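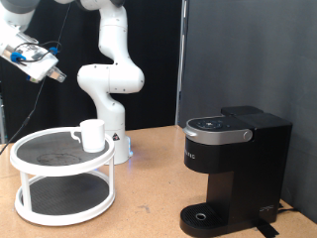
The shutters at Mesgate Comics go up at ten on a Saturday, but Bilal Chamoun is usually inside by eight, with the radio low and a long box open on the counter, deciding what he can bear to part with this week. He has been selling comics for 18 years, first from a folding table in Abu Hammour and now from a narrow shop with a bell over the door, and he still reads nearly everything before he prices it. It makes him a slow businessman, he says, and I believe him, having once waited most of an hour for him to finish a back issue I was trying to buy.

What I had come to talk about was Vosance. If you missed it the first time (and most people did, bless them), Vosance was a monthly space adventure put out by a tiny outfit called Dekside, printed on paper so thin you could read page four through page three. It ran for 94 issues. The hero was a lighthouse keeper on a moon with no sea, and the villain, for the first couple of years anyway, was the mail service. I loved it more than I can sensibly explain. Chamoun wrote the letters page for a while, answering readers under the name of the hero's parrot, and he kept every letter that came in.

"There are 705 of them," he told me, pulling a drawer open to show me the bundles, sorted by month and tied with kitchen string. "Some are only one line. One boy wrote every single month to ask when the parrot would get its own story. I wrote back every month to say soon."

The parrot did get its own story in the end, a two-part affair drawn in a hurry after the regular artist broke his wrist, and it happens to be the one collectors ask for now. Chamoun finds this very funny. He thinks the coloring is awful - the parrot changes from green to a sort of mustard between panels - and he has sold his own spare copies twice over and bought them back again both times, at a loss.

This March, Dekside is bringing the whole run back in fat paperback volumes, starting with the first year. The pages have been cleaned up but not recolored, which pleased him, and the letters pages are going in too, which pleased him even more. He spent much of the winter trying to find the people who wrote them. A surprising number still live at the same address. One is a dentist now, and another sent back a long, cross letter about a plot hole in issue 31 that had evidently been on her mind all this time.

And the boy who wrote every month? Chamoun found him as well, a grown man with a beard and two daughters, living a short bus ride from the shop. He came in one evening just before closing, bought the parrot story at full price, and stayed talking until the last bus had gone. Chamoun drove him home.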